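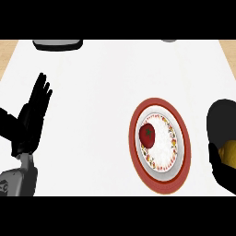
Taches de sauce tomate sur une table blanche, je fais quoi ?

Melel — Entraide maison > Cuisine et salle à manger > Taches

clafoutis_du_23
Bonjour à tous ! Je viens vers vous parce que je commence à désespérer un peu. On a acheté en janvier une table blanche de chez Nirnberg (le modèle Tosden, plateau mat, 300 euros en promo, j'étais ravie), et comme on mange dedans, dessus, autour, enfin partout, elle a déjà pris cher. Le pire c'est la tomate. Une assiette de pâtes posée un peu vite, une éclaboussure qu'on ne voit pas, on part se coucher et le matin il y a une auréole orange.

J'ai essayé l'éponge avec du liquide vaisselle, ça a bien pâli mais il reste deux ronds, un gros près du bord et un autre plus petit, au milieu évidemment. Ma belle-mère jure par la javel, ma voisine par la pierre blanche, et mon mari propose de mettre une nappe (merci chéri). Moi la nappe je n'en veux pas, j'ai acheté une table blanche pour voir une table blanche !

La notice dit juste « nettoyer avec un chiffon doux humide », bon. Et je n'ose pas frotter plus fort, j'ai peur de faire briller le mat à cet endroit-là. Quelqu'un a déjà rattrapé ça ? Et au passage, si vous avez une routine pour l'entretien au quotidien je prends aussi, avec les tomates du jardin qui arrivent je sens que je ne suis pas au bout de mes peines.

Olesia Stasiv
Coucou ! Alors j'ai eu le même souci sur un plateau stratifié, et la bonne nouvelle c'est que la tomate finit presque toujours par partir, il faut surtout de la patience. Le colorant aime le gras, donc de l'eau claire ne lui fait pas grand-chose. Commence par dégraisser comme il faut : eau bien chaude, une goutte de liquide vaisselle, microfibre propre, tu rinces et tu sèches.

Ensuite la pâte au bicarbonate. Deux cuillères à soupe pour une cuillère d'eau, ça doit tenir sur la cuillère sans couler. Tu l'étales sur l'auréole SANS frotter, tu poses un film alimentaire dessus et tu vas faire autre chose pendant 2 heures. Après tu enlèves avec un chiffon mouillé, tout doucement, et tu rinces deux fois, sinon il reste un voile blanc (sur une table blanche on ne le voit pas mais on le sent sous la main, c'est agaçant).

S'il reste une ombre, tu approches la table de la fenêtre. Je sais, ça a l'air d'une blague, mais le soleil décolore très bien la tomate, c'est pareil pour les boîtes en plastique qui ont pris la couleur de la bolognaise. Chez moi il a fallu plusieurs après-midi de beau temps. Par contre je ne le ferais pas tout un été, un plateau blanc peut jaunir à la longue.

La javel je laisserais tomber, et surtout ne la mélange jamais avec du vinaigre ou un autre produit ! Pour la pierre blanche, c'est légèrement abrasif : sur du brillant ça passe souvent, sur du mat tu risques exactement ce que tu crains, un rond lustré. Teste sous le plateau ou sur le chant du côté du mur. 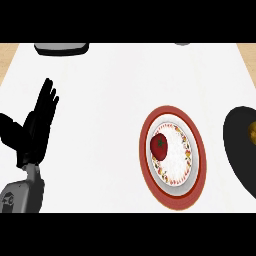 Pour le quotidien

Chez nous on a simplifié. Un dessous-de-plat pour tout ce qui sort du feu, même la petite casserole « juste une seconde ». Les tomates, je les coupe sur une assiette creuse ou une planche à rigole, le jus reste dedans. Et un coup de microfibre humide juste après le repas, avant le café, parce qu'après le café plus personne ne se lève. Une fois par semaine je passe un peu de savon noir très dilué et j'essuie.

Ah, et regarde les dessous de tes plats ! J'avais des traits gris que je prenais pour des rayures, c'était du métal déposé par une vieille poêle. La pâte au bicarbonate les a enlevés aussi.

Tiens-nous au courant pour les deux ronds — je suis curieuse de savoir pour le plus gros.

bricolo_jp
la gomme magique, 30 secondes et on n'en parle plus. J'ai fait toute ma cuisine avec

Mamie Luce
Attention avec la gomme, c'est un abrasif très fin ! J'ai passé ça sur la table blanche de ma fille et on voit encore l'endroit quand la lumière arrive de côté. Je rejoins Olesia pour le bicarbonate. J'ajoute que si le plateau est en bois peint et non en stratifié, il faut y aller encore plus mollo avec l'eau, surtout aux jointures. Le vendeur peut te dire ce que c'est si tu lui donnes la référence.

Sinon il y a la crème Holovko, je l'utilise sur mon évier et je l'aime bien, mais je ne l'ai jamais essayée sur une table mate donc je ne m'avance pas.

clafoutis_du_23
Merci à toutes (et à bricolo, mais j'ai un peu peur du coup !). C'est bien du stratifié, j'ai retrouvé l'étiquette collée dessous. Bicarbonate posé hier soir : le petit rond a disparu, le gros est encore là mais beaucoup plus clair. Je recommence ce soir et je pousse la table vers la fenêtre ce week-end s'il fait beau.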